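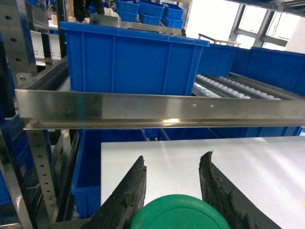

Blue crates and racking at the far side of the packing area.

Cash-in-transit handover: sealing and signing order

clotard_ops
We run a small depot with one scheduled cash collection, contracted to Predlow. Their new procedure sheet says the bag must be sealed and the seal number logged before the crew is let past the inner door. Our old contractor, Mendetti, had us seal in front of the crew. Insurance wording only says "sealed and recorded prior to transfer". Which order do others use? Average bag is well under the single-bag limit.

gate33
Seal before. The crew should spend as little time on site as possible. Ours are in and out in under two minutes. If they have to watch you count and seal, they are standing in a known place with an open door behind them.

tellerside
Disagree in part. Sealing in front of the crew gives you a witness. We had a shortage of 500 disputed in July and the only thing that settled it was the crew sheet with both signatures against the seal number. With a pre-sealed bag the crew signs for a bag, not for its contents.

gate33
The crew signs for a bag in either case. No carrier I have worked with accepts liability for contents they have not counted, and they do not count at the kerb or in the lobby. Your second witness should be a member of your own staff, at the time of sealing. Read the liability clause again.

tellerside
I have read it. Ours has a line for "observed sealing". It may not be in yours.

clotard_ops
Checked the Predlow contract. There is no observed sealing line. Liability starts when the guard scans the bag.

k_673
Then the order is decided for you. Two staff count, both sign the slip, seal, log the number, bag goes in the drop safe. Release on ID check only. One point not raised so far: vary who carries the bag to the hatch, and keep the log in a different room from the safe.

gate33
Agree on the log. Also check the guard's ID against the current list, not last quarter's. We found roughly 100 expired entries in ours.

tellerside
Fine for Predlow sites. I would still ask them to put a price on the observed option. Zieliński added it to our contract without much argument.

clotard_ops
I will ask at the contract review. Sealing before arrival until then, two signatures.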